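Moving Hinon Primary off its old records system: my placement report

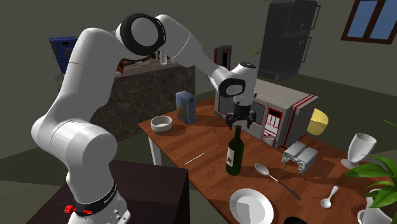
So, a bit of background first. I did my placement year with Inelance, a small firm that looks after IT for schools and a couple of councils, and I spent most of it on one job: getting Hinon Primary off a records system that was older than some of the teachers (only just, but still!). My supervisor was Ulla Laitinen and my tutor back at college was Arvo Salminen, who has read far too many drafts of this.

The school had been keeping everything in a program called Figueroa. Pupil details, dinner money, attendance, the lot. It ran on one computer in the office, and if you wanted a register you went and asked for a printout. The council in Flandurport wanted all its schools on the same web-based system by the end of the school year, and Hinon was one of the last to go.

My part was the data. On paper that meant exporting nearly 2,000 pupil records, including the children who had left, tidying them up and loading them into the new system. I thought it would take me a fortnight. It took me until December, and I'd started in the first week of term.

The trouble was the way people had used the old boxes. There was a field for a second contact, and over the years it had been filled with phone numbers, grandparents' names, allergy notes and, in one case, directions to a farm. None of that is wrong if you're the person in the office who knows what it means. Kauko Hyvönen, who ran the school office, could look at any line and tell me straight off what it was for. I couldn't, and neither could my script.

My first go was to write rules for everything. If it has eleven digits it's a phone number, if it has the word "nut" in it it's an allergy, and so on. I was quite pleased with this until it put a family called Nuttall down as allergic. After that I sat with Kauko for two afternoons a week and we went through the odd ones by hand, 400 of them in the end. It was slow, but I enjoyed it, and I learned more about how a school office works than I would have from any course (the biscuits were good too).

We did a trial load before the real one. Khrystyna Zinchenko from the council's team set up a copy of the new system for us to break, and we did break it, mostly with dates. Figueroa stored some birthdays with the month first and some with the day first, depending on which version had been installed when the child joined. Anything after the twelfth of a month was easy to spot. For the rest we printed lists and sent them home in book bags for parents to check. 40 of them never came back, so Kauko rang round.

Training was the bit I dreaded. I don't like talking to a room. Tatiana Murín, who teaches the oldest class, suggested I skip the big session and do short ones in classrooms after the bell, with people using their own logins and their own registers. I did it her way and it went far better than my slides would have. The questions were things like "what do I press when someone turns up at ten past nine?", and I'd had nothing about that in my slides at all.

What would I change? I'd talk to the office before writing a line of code. I'd ask for the trial copy in the first week. I'd also keep a proper log, because writing up the autumn from memory and old emails was horrible, and I'm fairly sure section 2 of my appendix has a couple of things in the wrong order. Sorry, Arvo.

The old computer is still under the desk, switched off, in case anyone needs to look something up. The leavers' records are all across now, apart from the scanned letters, which Ulla is picking up with the council after I finish.

Handed in March 18, 2020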